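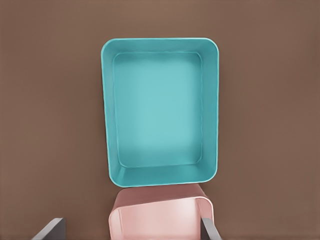 Slide 1. Wrist view in simulation: pink container between the fingers, teal tray beyond it.

Speaker notes: checking the plan against the camera
Kunska tooling day, Tuesday, April 7, 2026
Slot is 30 minutes including questions. Aim to stop talking with a bit left.

Opening (leave slide 1 up)
Say what the talk covers: the layer between perception and the planner, and how we test it in simulation before anything moves on the bench. Not covering training. If people want training, point them to the Vuvow session after lunch.

Ask the room to look at the bottom of the picture. We only get the upper part of the pink container. The tray is in full view, the container is not, and the container is the thing the arm has to deal with next. Most of the talk comes out of that.

Also mention that the right finger overlaps the container's lower right. The segmenter has to decide where pink ends and grey begins with only part of the outline to go on. There is still brown surface between the left finger and the container.

Slide 2. How the loop is put together
Perception gives us a mask and a pose for each object, with a confidence on the pose. Clirkis is our planner wrapper. It takes the poses, picks a target and hands a path to the controller. The controller doesn't know about objects at all.

The old version asked perception for a fresh pose on every tick. Close in, the poses jumped, the planner replanned, and the arm twitched. We spent most of January thinking this was a controller gain problem. It wasn't. I should own up to that, I was the one changing the gains.

Slide 3. What we changed
Each object now has a track. When the whole outline is visible, the track updates normally. When the mask touches the image border or a finger mask, the track keeps the last good pose and moves it only by what the arm's own joint readings say.

Second change: the planner can ask how old a pose is. If it is older than 54 ticks it backs the wrist off and looks again.

Somebody will ask why 54. It came out of a sweep on the simulated runs and we have not tuned it since. Say so.

Slide 4. The tray
The tray is an easier shape, but its walls slope and the floor sits inside a second rounded outline. Early on we fitted the outer rim and used that as the drop area, so placements near the edge landed on the slope. The planner now uses the floor outline, shrunk by a margin set in the config.

Watch out here, last time I spent too long on the config file. Show it and move on.

Slide 5. Replay tool
Demo of Navickas, our log viewer. Two panes: camera with masks on the left, track ages on the right. Step through slowly around the point where the container mask reaches the border.
If the demo machine won't connect, skip to the backup recording on slide 6.

Slide 7. Still open
Plain backgrounds flatter the segmenter. The brown surface in slide 1 has no texture or markings, and the bench does.
Tilted containers: the pose fit still prefers square to the tray. Fix is in review.
Joint drift while a track is held. We don't measure it yet.

Questions
Likely one: why not add a second, fixed camera? Answer: we may, 3 of the bench cells have a mount for one, but the wrist-only case has to work anyway.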